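Apr 2, 2024

Fabric corner, second pass. Jonalyn Lacson wants the hanging things sorted before the Dedcombe order comes in, so I started with the soft items and left the boxed ones alone. Pink goes with pink for now. Anything with deep creases gets steamed at the low setting, 15 seconds a side, then hung again.
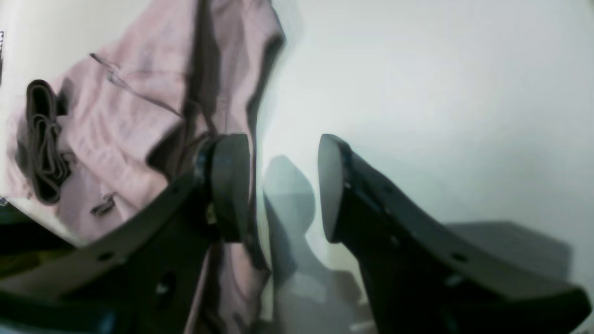
Driss Ouazzani asked for 3 more wall hooks - the Jamley ones, if the store still has them. Cords to be checked for fraying and tied off short.

Still to do: label the shelf, find the good steamer lid.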